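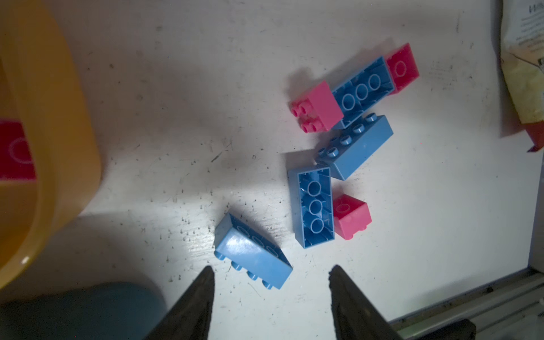 We've had the Famholm big bricks since May and I figured it was time to write something up, because I read a ton of reviews before buying and most of them were written the day the box showed up.

So, the good stuff first. They're chunky! My two-year-old can get a whole hand around the small square ones, and the long ones with 8 studs are easy for her to grab too. The grip is just right – they hold together when she carries a tower across the kitchen, but she can pull them apart without yelling for me. The Pemix set we had before was so tight I needed a butter knife (don't do that).

I like the colors more than I expected. The light blue is really soft and the pink is a proper pink, and they look nice dumped out on our white table, which is where they live now. We use a yellow plastic bowl for the ones she's "cooking."

Now the gripes. The light blue shows every scuff. Ours have scratches on the sides and even one on the inside, no idea how. Crumbs get up in the tubes underneath too, and you'll want a bottle brush for that. I do ours in the sink and it takes 15 minutes, plus forever to dry.

Also, no storage bag at this price? Come on. Iteck throws one in with theirs.

Would I buy them again? Yep, and I'm already eyeing the add-on pack. Four stars, minus one for the scuffs.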